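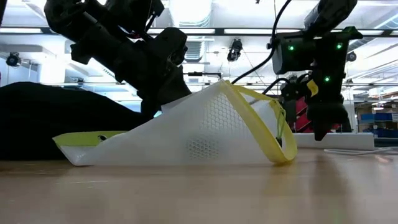 Both arms over the bench, white shell on its side with the strap loop up.

Two-arm bench rig "Cukura": pre-run safety check with comments
Stellstead shared workshop, Plulport
Checked by: Wyn Yorath
Date: Sep 17, 2021
Status key: OK / WATCH / FIX / N/A

Same sheet as last time, with a new section for soft goods. I've left my comments long on purpose, so if you're taking the next session, please read them before you power anything. And if you're new to the rig, welcome! You're going to love it.

SECTION A. BEFORE POWER

A1. Arm bases tight to the bench, no rocking when pushed by hand
OK. Went over every bolt with the torque wrench. The left base used to creep a hair after a long session and it has stopped doing that since the new washers went in. Very happy with this.

A2. Bench top clean and clear of loose hardware
OK after wiping. I found an M4 screw under the left arm. Check by running your palm across the wood, your eye will miss small stuff under the shop lights.

A3. Cables routed along the arms, clips closed, nothing pinched at a joint
WATCH. Left arm is good. The run that hangs down from overhead has a nice loose curve but it sits closer to the work than I'd like when we have something tall on the bench. Move the arm through its full range by hand, power off, and look at that cable the whole time. If it touches the part even once, re-clip it.

A4. Loose cable on the bench top
WATCH. The thin white one near the right edge. Tape it down or move it before the right arm goes anywhere near that end. I keep writing this on the sheet and I'll keep writing it until we drill the pass-through.

A5. Foam block seated and not sliding
OK. Give it a shove with one finger.

A6. Gripper fingers: cracks, loose screws, worn faces
OK, both arms. The finger design is the part of this build I'm proudest of. We've printed so many versions since February that the reject bin is a small museum. Look closely at the slope near the tip, where the last set began to split. If you see a pale line in the print there, swap the finger. Spares are in the Bergmann drawer.

SECTION B. POWER ON

B1. Emergency stop pressed before main power
OK.

B2. Stop button tested from both sides of the bench
OK. Press, confirm both arms go to hold, release, repeat from the other side. Yes, every session.

B3. Green indicators on
OK. If one stays dark, power off and start over from A3. Please don't wiggle the connector live.

B4. Homing at slow speed, people behind the floor line
OK. Smoothest homing we've had! The new joint settings took out the little shudder in the right elbow.

B5. Speed cap set
OK. Capped at 200 mm per second. It feels slow and you'll want to raise it. Leave it there for anyone's first session.

B6. Overhead and wrist cameras all giving a picture
OK. Wave a hand in front of each one with the arms on hold and match the view to its label. The wrist views got swapped once and it was a confusing afternoon.

SECTION C. HARD PARTS (shells, housings)

C1. Part stable on the bench with no arm touching it
OK. The tapered white shell likes to lie on its side. Set it down, tap the bench, and see whether it rolls.

C2. Straps, loops and cords accounted for
WATCH. The yellow strap stands up around the open end and there's a thin cord hanging inside it. A finger can go through a loop like that very easily, and then the arm lifts more than you planned. Decide before the run which arm is allowed near the strap and say it out loud to your spotter.

C3. Mesh areas marked as no-grip
OK. Grip on the plain wall. The honeycomb sections might be tougher than I think, but I'd like to find that out by hand first.

C4. Arms can't meet over the part
OK. The keep-out zone between the grippers is set in software. Test it by driving them toward each other at the slow setting with nothing on the bench. It's a great little thing to watch, both of them stopping short like polite people at a doorway.

SECTION D. SOFT GOODS (new)

D1. Bag emptied and pockets checked
OK. Everything out, including coins and pens. Close the zippers all the way.

D2. Loose straps tucked or tied
OK. I use a scrap of webbing. Don't use a zip tie, the cut end scratches the bench.

D3. Grip force at the low setting
WATCH. Low is right for a single layer of fabric. On a folded seam it slips, and the temptation is to turn it up and squeeze. Go up one step, try again, and write the number on the log.
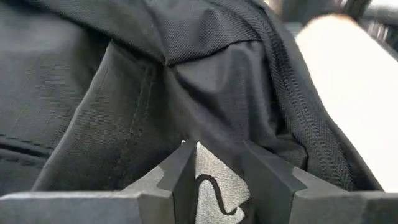
Thick stitching and woven tape hold differently from the plain panels, so do one test pinch on each before you lift anything, and keep the fingers flat to the fabric. Embroidery needs more care than the rest. A fingertip can catch a raised thread and pull it, and then somebody has a fuzzy logo. Come in a little wide and close slowly.

D4. Wrist view checked for blown-out areas
WATCH. Black cloth next to anything white is hard on the little wrist camera. The exposure opens up for the cloth and the white goes to nothing. Move the white part away if you can, or lock the exposure before the run. A gray card helps, and there's one taped inside the cupboard door.

D5. Fabric kept clear of joints while the arm moves
OK. This is my one real worry with bags. A hard shell bumps an arm and you hear it. Cloth goes quietly into a gap. Spotter's eyes stay on the fabric, operator's eyes stay on the arm.

SECTION E. DURING THE RUN

E1. Two people present, one with a hand at the stop button
OK. No exceptions, even for "just one quick try."

E2. Break after 20 minutes
OK. Feel the motor housings with the back of your hand during the break. Warm is fine. If you want to pull your hand away, stop for the day.

E3. Nobody reaches in without calling hold
OK. Call it, wait for the reply, then reach.

SECTION F. SHUTDOWN

F1. Arms parked low and clear of the part
OK.

F2. Stop pressed, then main power off
OK. In that order.

F3. Bench items put away, bag hung up, shell back on the shelf
Not done yet at the time of signing, we're going again after lunch.

OPEN ITEMS
A3: re-clip the overhead run a bit higher. Mine.
A4: drill the pass-through. Needs the long bit back from the wood room.
D3: make a proper chart of grip steps for fabric. Anyone who enjoys pinching old jackets with a robot, come find me, it's a really good evening.

Cleared to run with the WATCH items above.
Wyn Yorath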